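The Ballham Machine

The computer had belonged to the Ballham office for so long that it had its own line in the insurance. When the Ballham office closed, the lease went, the ficus went, and the computer came up to us in the back of Miłosz Borkowska's car with a seat belt across it.

"Usa says it has the Solberg letters on it," said Miłosz, setting it down on my lunch.

Usa Thammasiri had run Ballham for most of my adult life and had retired in December to a town with no train station, which we all took personally. She answered the phone on principle only after dark. So there was no asking her what the Solberg letters were, or why the firm of Mostness, which sold awnings, should want them.

I should say that I was not the computer person. The computer person was Kamonchanok Bunnag, and she was on her honeymoon. I was the person who had once made the printer stop beeping, and a reputation like that follows you.

We plugged it in. It made a sound like a man getting out of a low chair, and then it made no sound.

"Maybe it's thinking," said Miłosz.

We gave it until three o'clock to think. Then I called Sławomir Żak, who fixed things in a room behind the Brusmont dry cleaner and charged 80 dollars to look and a further sum to stop looking. He told me to bring it over and not to shake it. I asked whether a seat belt would help. He said he had never been asked that before and he would like to go on living as though he hadn't been.

Sławomir had a way of opening a computer that made you want to leave the room. He laid it on its side, took the panel off and stood there with his hands behind his back, like somebody's uncle at a wake. I stood next to him and tried to have the right sort of face.

"Well," he said. "It's a Dell."

"Is that bad?"

"It's written on the board. I'm just reading to you."

I looked for something I could have an opinion about. There was a good deal of green, and a whole spray of cables in red and yellow and orange and black, and a gray metal cage full of little holes that looked as if it ought to have had a hamster in it. I have opened the hood of every car I ever owned, in exactly this spirit. You look in, you nod, you close it again and walk home.

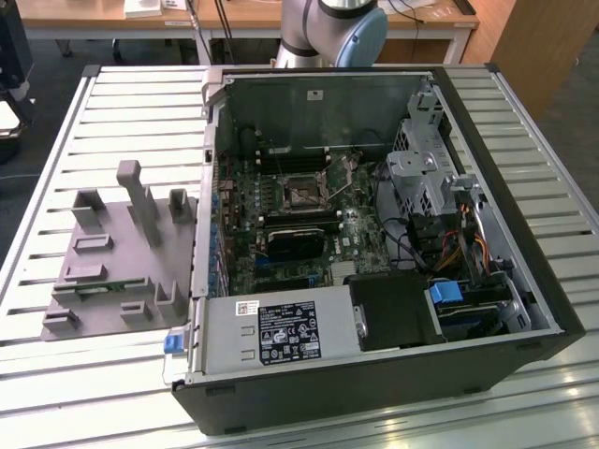 "What's on it?" said Sławomir.

"Letters."

"Love letters?"

"From a firm called Solberg. I think they made canvas."

He turned this over. He was a man who had recovered wedding videos and half a novel, and once the only recording of a dead woman's soup recipe, and I could see canvas sliding down the list.

"Canvas can be moving," I said.

He picked up a screwdriver, which I took for agreement.

It needed a part. They always need a part, and the part is always in another city. Sławomir wrote the price on the back of a dry cleaning ticket, 615 dollars, and pushed it over to me face down, as though there were other bidders. I called my boss. My boss was Jaruwan Khamphan, who had inherited Mostness from an aunt and ran it the way you'd hold somebody else's baby.

"For how many letters?" she said.

I said I didn't know. Neither did Miłosz. There was a silence on the line in which I could hear her not wanting to be the Khamphan who lost the letters.

"Do it," she said. "But ask if that's with tax."

It was not with tax. With tax, and with something Sławomir called handling, it was 636 dollars, and I have thought about the handling since, mostly at night.

The part came. Sławomir put it in while I bought a coffee, and when I came back the thing was running and he was eating a pierogi with the air of a surgeon. There was a folder on the screen called SOLBERG, all capitals, the way Usa wrote everything, including birthday cards.

There were 3 letters in it. In the first, the Solberg company thanked us for our order of green stripe. In the second, the Solberg company regretted that green stripe had been discontinued. The third was from Usa, and it had never been sent. It ran to four pages. It began with the stripe, but it got onto her sister by the second paragraph, and then there was a lake, and a Mr. Solberg who had apparently said something about the lake at a trade dinner, and I stopped there, one page in, and closed it.

"So?" said Sławomir, chewing. "Canvas?"

"Mostly."

I printed the first two for Jaruwan, who put them in a binder. The other I carried around for a week on a memory stick shaped like an awning, and then one evening, after dark, I called the town with no train station.

She picked up on the second ring.

"If this is about the ficus," said Usa, "I have it, and I'm not giving it back."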